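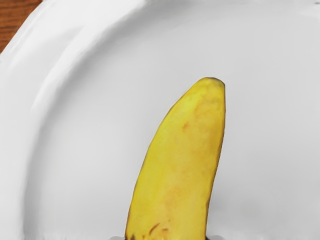

Silham hall kitchen, walk-round before the Greenwood lunch. April 30, 2025. Checked by Beryl Inskip. Comments as I went, will tidy up later.

Entrance and hallway
Fire door closes on its own: yes. Sticks a bit on the mat, mat needs trimming.
Exit sign lit: yes
Extinguisher tag in date: yes, good till September
Hallway clear: NO. Folding chairs stacked both sides again. Moved 4, rest need to go back in the closet before we let anyone in.

Seating
Max 32 at tables with the aisle left open. Greenwood asked for more, said no. Can go over to Mavthorpe if they want a bigger room.
Table legs locked: all but the one by the piano. Taped off.
Floor: damp patch under the radiator, wiped, check agian before opening.
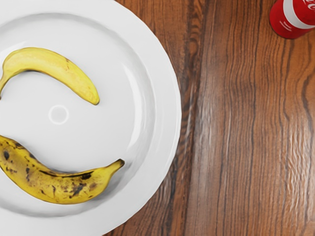

FOOD AND SERVING

Plates free of chips and cracks: pass. Threw out two from the back of the cupboard.
Fruit rinsed before it goes out: remind everybody
Fridge temp log filled in: gaps. Last week has nothing at all for the mornings. Not good enough, somebody has to own this.
Hand soap and paper towels: soap ok, towels nearly out
Allergy cards: printed, not put up yet
Separate boards for raw meat: yes, but the red one is badly scored. Replace.
Trash can lids: one missing

Power and gas
Urn cord: frayed at the plug end. Out of use, label on it. Do NOT plug in.
Space heater from the Natar sale: no test sticker, put away.
Gas shutoff reachable: yes, once I moved the mop bucket
Extension cords: one across the doorway, rerouted along the wall

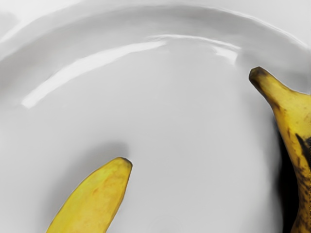

White plate with bananas.

First aid
Kit sealed: opened, short on burn dressings and the small bandages. Reordered.
Accident book: there, pen missing
Eye wash: one bottle, in date

Outside
Ramp rail: loose at bottom bolt. Tightened by hand, needs a proper wrench.
Lights over steps: left one flickers
Gravel washed down on the path again, swept it

Still open from last time
Quote for the new hood and fan came back at 3,550. Board has it. Asked for 300 now to cover the urn, cutting board and trash lid, no answer yet.

Result: ok to open once hallway is clear and allergy cards are up. Urn stays off whatever anyone says. Next full check in September, hallway and fridge log every week till then. Copy on the clipboard by teh back door.

B. Inskip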